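Home | Issues | Working Papers | Contact
October – Oprea
Filed under: Work & Organisation

4.2 The shift after the grippers came

Before the change, staff at the Wundimcombe site packed and sorted by hand and were paid for what left the door. They are now paid for demonstrations. A worker picks up a hand-held gripper, does a household task with it, and does it again, so that a machine may one day do it worse and then, presumably, better. Our log covers 3031 such demonstrations over eight weeks. Job titles changed in the first of these; wages took until the last.

Management at Nodano described the new work as lighter. It is certainly slower, and the wrist complaints have moved from the right hand to both. 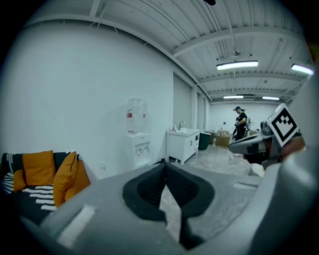
Figure 8. Hand-held grippers in use on the work floor, with sofa and water cooler along the wall.

One operator objected to our word "teaching" – a pupil, she said, would at some point ask a question, and she would quite like to be asked one. Others preferred "modelling", with some irony.

Breaks proved the sorest point. Under the old system a pause cost the worker money. Under the Westano scheduling software it costs an explanation, chosen from a menu, and about 129 of the pauses we logged were entered as "other".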